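Curkero Opens Its Table-Clearing Simulator to Other Garages

STURKONBRIDGE, July. Curkero, a robotics shop run from Chiamaka Ugwu's garage, today released Plutska, a simulated kitchen for home arm builders. It took 8 months and 3 laptops.

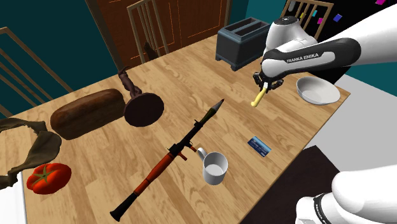
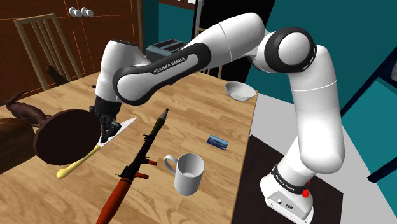 Plutska runs on an ordinary laptop and costs $25. Builders can rehearse a pick around the mug and the blue card before risking real crockery. "My cups are relieved," said Ugwu.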